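Review: Nolordale Tabletop Task Kit, second term of use

The Nolordale kit is sold to schools and clubs that already own an arm and need something for it to do. We have had 2 of them at the Plitthorpe robotics club since the autumn, and they have been used by the beginners' group and by the older students preparing for the Mestby round. This review covers the cubes, the printed task cards, the template for marking out the target area and the scoring software. It does not cover the arm, which is our own.

What you get

A box of cubes in orange and teal, a set of task cards, a card template, a roll of thin black tape, a marker pen and a download code. The instructions run to eight pages and are adequate. The section on calibration assumes the reader knows what a base frame is, so younger students will want help there. Nygård, who wrote the cards, has arranged them in order of difficulty, and the order is mostly right. Card 6 (place side by side) should come before card 5 (stack and move), and we now teach them that way round.

The cubes

Edges are crisp and the faces are flat enough that a stack stands square. We measured a sample with callipers and found no variation that would matter to a student project. The colours are well chosen. A simple hue threshold separates them under our ceiling lights without further work, and the students had a usable colour detector by the end of their first session. The finish is slightly slippery. Bare fingers on the gripper will hold a cube, but a badly centred grasp tends to turn it on the way up.

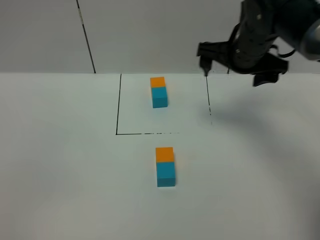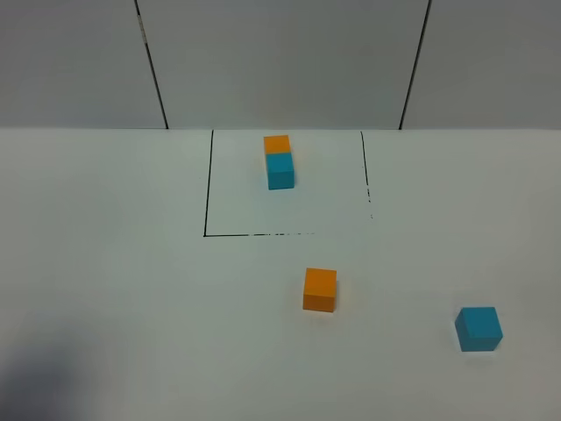
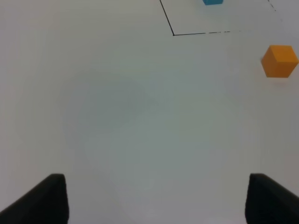 Setting out the target area is the weakest part of the kit. The template is good and the corner positions repeat well, but the line itself does not last through a term of handling. Cleaning between sessions takes some of it away each time, and once a line starts to go it goes quickly. Our square is still solid down its left side, while the front line breaks up into dashes towards the right and gives out before the corner. For a human judge this is a nuisance. For students who chose to find the square by its edges it is a proper fault, and one pair spent an evening tuning a line detector before redrawing the thing. The suppliers should include a printed mat, even at a higher price.

The task cards

Each card states a start position, an end position and the conditions for a valid run. The wording is plain and leaves little to argue over. Stacking cards ask for orange on teal. The placing cards ask for the two colours next to each other inside the square, and they are harder than they look, as the second cube has to go down without disturbing the first. Open fingers need clearance on both sides, so the order of placing and the angle of approach both have to be planned. I would like to see two or three more cards at this level. The gap between card 8 and card 9 is too wide for most of our group.

Scoring software

The software logs each attempt and exports a plain CSV file. Our log stands at 1,054 attempts, and no entries have been lost or written twice. The interface is dated and the text is small on a projector. A run can be marked valid, invalid or void, with a free text note. There is no way to edit a note after saving it, which has annoyed everyone. Export is fast. Bernadette Rafferty, who leads the older group, wrote a short script to plot success by card number, and that plot has been more useful in planning sessions than anything supplied with the kit.

The program ran on all our laptops except one with an old graphics driver.

Suitability for competition work

The Mestby rules allow any cube of similar size, so practice on this kit carries over well. Lighting matters more than the manual suggests. An arm working overhead puts a soft shadow on a white table, and a threshold set with the arm parked may need adjusting once it moves. Students should collect their calibration images with the arm in several positions.

Verdict

Good cubes, clear cards, dull but dependable software, poor provision for the marked area. Recommended for clubs with an arm and a plain table. Budget for a mat, or keep the template and a fresh pen within reach. We have ordered spare cubes for June.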